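Notebook, November, late afternoon

Picking up where I left off on the Zundel - Sarpong talks. Kwadwo finally sent over his summary of the morning session and it's a lot better than mine (I was writing on my knee in the back row and can't read half of it). So I'm working from his text now and keeping mine for the quotes.

The new trade envoy from Sarpong presented her papers at Cakholm and then sat down with the foreign ministry people for two hours. Fisheries licensing came up first, as we guessed it would. Student exchange took much longer than I expected! Zundel wants 13 places a year at the nursing college in Sarpong and has been offered eight. I had them down as further apart than that, so my chart from last month needs redoing.

Kobina thinks the visa question is the real sticking point. I'm less sure. The draft waiver covers six months, the same as the old one, and the wording in the second clause has barely moved. What has changed is who signs it - it used to be the interior ministry, now it's the foreign minister alone. I've marked that in the comparison file in yellow so we can argue over it. 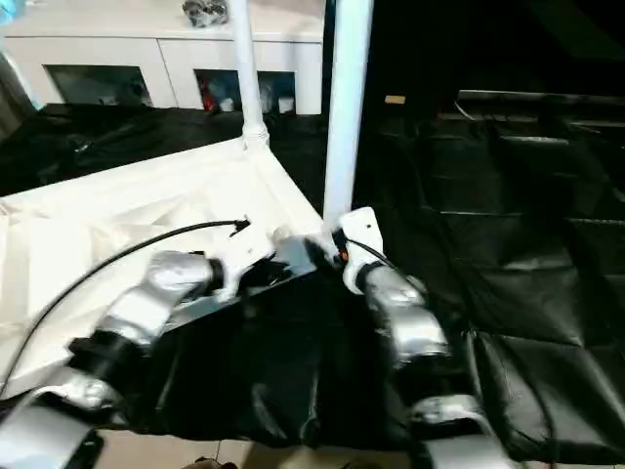 Does the old fisheries agreement still apply while they talk?

It stays in force until one side gives written notice, and neither has done so. Kobina checked the annex for me this morning.

Spent the rest of the day on the Humolcombe communique, the one both sides keep citing. There are two versions going around, and the shorter one drops the line on health workers completely. I can't tell yet if that was deliberate or just a bad copy. Kwadwo has asked the press office for the signed text. Until it comes, please quote the long version and put a note next to it.

Still to do: redo the chart, fix the envoy's title in the timeline (I had her as consul, my mistake), and find out who's chairing the next round. Kobina, if you read this before I'm in, the tape of the press briefing is on my desk under the blue folder and I've only typed up the first half.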